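买双臂这件事,我准备开个串慢慢讲。憋了半年了,再不写我自己都要忘了当初怎么想的😂 想到哪写到哪,顺序乱大家多担待。

1/
先交代背景:我们是个小团队,6个人,做布料整理方向的,叠衣服、分拣、入筐这些。去年一直租别人的台子用,按天算钱,排队还得看人脸色。1月16日开会的时候我把租金单子往桌上一拍(其实是投屏),说咱们自己买吧。然后这个活就归我了……提议的人干活,老规矩。

2/
预算这东西,我一开始真的很天真。我以为就是:两条臂的价格×1,完事。表格只有三行。Wian Radebe看了一眼问我,线呢?电源呢?夹爪备件呢?桌子呢?我说桌子不是有吗。他说你去量量。量完我回来默默加了十一行。

3/
询了三家:Rallemden、Brunness、Magagula。报价格式没有一家是一样的!Rallemden的报价单把夹爪单列,Brunness打包在一起,Magagula干脆让你先填需求表,填完隔了一周才回。想横着比,得自己把每一家拆开重新拼一遍。我拼了两个晚上。

4/
拆开之后有意思的地方来了。裸机最便宜的那家,加上夹爪、腕部转接件和运费就变成第二贵的。所以劝各位,别拿首页那个数去跟老板汇报,后面改口很难看的。我改过一次口,就一次,记到现在。

5/
几个数字给大家参考(美元,不含税):备用夹爪指一套569,加长线缆加理线配件657,运费和木箱2,000整。运费!2,000!我看到那行的时候以为多打了一个零,专门写邮件去问,对方客客气气回我说没错的,里面含木箱。行吧。

6/
备用指要不要买,吵得最久。Godfrey Biwott的意见是先不买,坏了再说。我的意见是必须买,交期摆在那呢,坏一副就停几周,停几周的钱够买好几套了。最后买了一套,算各让半步。现在回头看应该买两套,这句话我先放这儿,Godfrey你看到了别回我。

7/
还有线。做布料的朋友听我一句,线缆走法一定要在下单之前就想好。布是软的,会甩会挂会缠,跟搬方块完全不是一回事。腕部那一圈余量留多少,卡扣打在哪,最好拿根绳子比划一下。我就真的拿绳子比划了,在工位上举着胳膊转来转去,被人录下来发群里了……
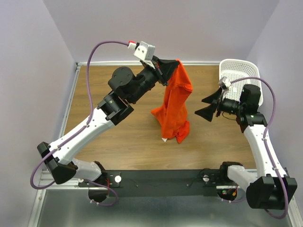
8/
然后说台面尺寸。我列需求的时候只写了“够放一件T恤”,太粗了。T恤提起来是一个尺寸,摊平是另一个尺寸,旁边还要有地方放筐,两条臂的肘还要有地方去。肘!大家画布局的时候都盯着夹爪看,肘往外一撇占多少地方没人画。建议直接找厂家要可达范围的图,叠到自己的台面图上,再把肘的外轮廓描一遍。

9/
围挡也算进去。三面板子加涂料,材料钱不多,但是人工和等漆干的时间你得排进计划里。颜色我们内部投了票,我全程没发表意见,因为我知道一发表就得我去买漆。最后还是我去买的。

10/
有人私信问为什么不买一条臂先试试。问得好!我们算过的。叠衣服这件事单臂也能做一部分,抓起来、放进筐,都行。但是提着一个角再去找另一个角,单臂就得反复放下再抓,每一轮都慢。而且先买一条、过半年再补一条,运费付两次,底座还不一定能共用。运费那行什么数你们刚才看见了😭

11/
付款方式也能谈,我以前不知道。Brunness默认要全款才发货,我们问能不能分两笔,验收之后付第二笔,对方说要请示,过了两天说可以。就多问了一句话的事。合同里“验收”两个字一定写清楚验什么,我们写的是:双臂同时跑满一个工作日不报错停机,夹爪开合正常,附带的线缆和卡扣跟清单对得上。

12/
软件授权单独说。Rurkus那套调度软件按年收费,第一年打折,第二年恢复原价。我差点只把第一年写进预算!还好Wian多看了一眼。凡是按年收的东西,一律按三年算进总价,这样跟买断的方案比才公平。我们最后没买它,先用自己写的脚本凑合,够用。

13/
衣服也是要花钱的,笑死。测试用的T恤、毛巾、裤子,不同面料不同厚薄,洗过的和没洗过的手感都不一样,跑久了还会起球变形,得换。我在预算表里专门开了一行叫“衣服”,财务打电话来问我这是不是团建服。我解释了五分钟,她最后说那你把备注写长一点。

14/
筐也在那一行里。选筐的时候大家意见特别多,要轻的,要有孔的,要边沿不勾布的。我买之前都会伸手进去摸一圈有没有毛刺,推荐你们也这么干,超市里摸就行,没人管你。

15/
时间表我也贴一下思路:询价和拆报价两周,内部吵架两周(真的要留!),合同一周,交期按厂家说的再往后加一个月,装台子和走线一周,调试另算。我第一版把调试和安装写在一起了,Godfrey给我划掉重写的。这次他是对的。

16/
6月打算复盘一次,主要看两个:一是备件消耗跟当初估的差多少,二是租台子省下来的钱有没有被别的地方悄悄吃掉。我目前的直觉是吃掉了一部分,主要是衣服和卡扣。卡扣这东西消耗得特别快,一包一包地没,也不知道都去哪了。

17/
预算表模板我整理一下再发,现在里面还有我写给自己的备注,有几条不太方便见人。想要的在这条下面留个言,我弄好了挨个回。

18/
补一条,刚有人问保修。三家都是一年起,延保的价格差挺多,而且夹爪指基本都算耗材不在保修里,签之前自己翻到那一页看一眼。我去吃饭了,回来接着回评论!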